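# makris-marker-pick

Data + scripts from the Clinudbridge robotics club, spring project. Pick up a marker, hold it upright, put it in the cup. 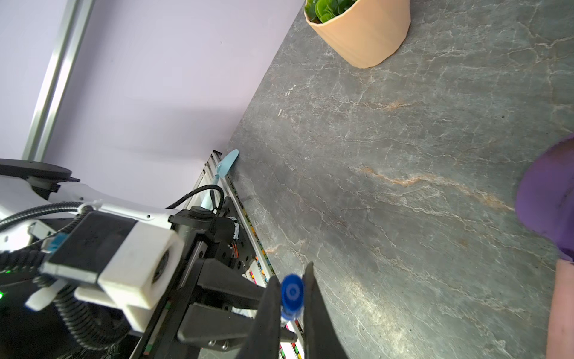 Last updated 26 Feb 2023. We started in September with a different gripper, those runs are NOT in here.

## Whats in it

- 137 episodes, wrist cam + joint positions
- 20 more for testing - dont train on these
- `notes.txt`, one line per episode, spelling varies

## Format

One folder per episode. Frames are jpg, joints are a csv with a header row. Timestamps in seconds from start of episode. Gripper value is 0 closed, 1 open (was flipped in the old version, fixed now).

## Running it

```
pip install -r requirements.txt
python replay.py --episode 8
```

Home the arm first. If it hangs on connect, unplug the usb and try agian.

## Known problems

- Episode 8 has a gap in the joint log, frames are fine
- white balance drifts between sessions
- cup position not recorded, only in notes

## TODO

- merge the Suvance branch
- success labels - half done
- write up for the Otuvent student round

Club use and coursework ok, ask before reposting the frames.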